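4 Recording two-handed table tasks with the hand-held grippers

4.1 Scope

This section covers the collection of demonstrations for the Uva table-clearing study, in which two hand-held grippers are used by one operator at a domestic table. It assumes that the grippers have been charged and paired as set out in section 3. Training of the policy is covered in section 6. The procedure was revised on 23/04/2020 and replaces the January issue used at Stuvinbridge and Jutby.

The method depends on the wrist view alone. No fixed camera is mounted in the room, and the policy receives only the two gripper streams, the jaw openings and the estimated hand poses. Anything that is not seen from the wrist cannot be learned, so the way the operator holds and moves the grippers matters as much as the task itself.

4.2 Preparing the table

1. Choose a table that the operator can reach across without leaning on it. Round and oval tables are accepted.

2. Lay a patterned cloth. Checks and woven bands give the tracker more corners to follow than a plain surface.

3. Smooth the cloth by hand. Small wrinkles may be left. Folds high enough to lift the rim of a plate must be removed.

4. Place the tableware for the chosen layout. Layouts are listed in the Ingvarsson sheet, which gives the start pose of each item relative to the operator's side of the table.

5. Leave the rest of the room as it is. Furniture, shoes, boxes and appliances in the background are wanted, and should not be tidied between episodes.
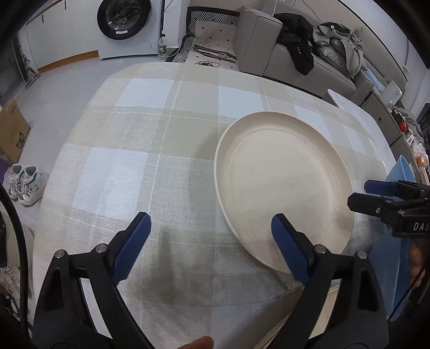
Note: Pale tableware on a pale cloth is a permitted combination. Rim detection is weaker in this case, and the approach should be slowed accordingly (see 4.4, step 3).

Caution: Do not use chipped plates. A chip on the rim will cut the grip pad.

4.3 Calibrating the pair

1. Hold both grippers over the table with the jaws fully open. Keep still until both status lights are steady.

2. Close and open each jaw 3 times, left hand first. The software takes the end stops from these movements and discards the values stored earlier.

3. Bring one gripper into the view of the other, from the side, and hold it there. Repeat with the roles exchanged. The relative pose of the two hands is solved from this overlap.

4. Read the residual on the screen. If it is above the limit shown, wipe both lenses and go back to step 1.

The relative pose drifts slowly during a session. Calibrate again after every 14 episodes, or at once if either gripper has been dropped or knocked against the table.

4.4 Recording an episode

1. Start the recording with the trigger released and both grippers above the cloth.

2. Move the leading hand to the target plate. The supporting hand comes in from the side and should stay visible to the leading camera for most of the approach.

3. Lower the fingers so that the rim lies between the pads. Pause briefly before closing. The pause gives the segmentation step a clear boundary – without it, approach and grasp are often merged into one action.

4. Close the trigger smoothly. Do not squeeze beyond the point at which the plate is held.

5. Lift, carry and set down as the layout requires.

6. Open both jaws, withdraw, and stop the recording.

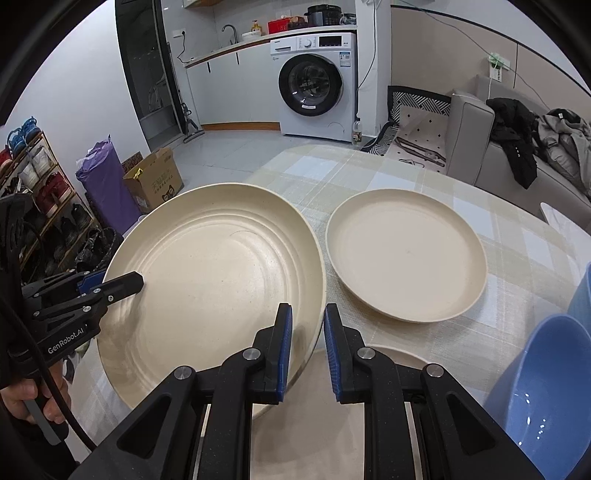 Where plates overlap, take the uppermost first. An episode in which two plates are lifted together is kept, but must be tagged as a double pick. Ambros Zwahlen's comparison of the two sites found that policies trained with these episodes removed did worse on overlapping plates than policies trained with them left in, provided that the tag was supplied.

Caution: Keep the cable clear of the tableware. If it catches, release the trigger before moving the arm.

Note: Hands may appear in either view. They are masked in processing and the operator need not avoid them.

4.5 Checking and accepting a session

1. Play back the first and last episodes at full speed. Look for dropped frames and for any jump in the hand pose.

2. Reject any episode in which tracking is lost between grasp and release. Loss during withdrawal is acceptable.

3. Confirm that at least 70 episodes remain. Shorter sessions are stored but are not counted towards the study total of 3000.

4. Enter the layout number, the site and the operator code, then upload.

Rejected episodes are kept on the local disk until the upload has been verified. They are used in section 7 to tune the tracking filter.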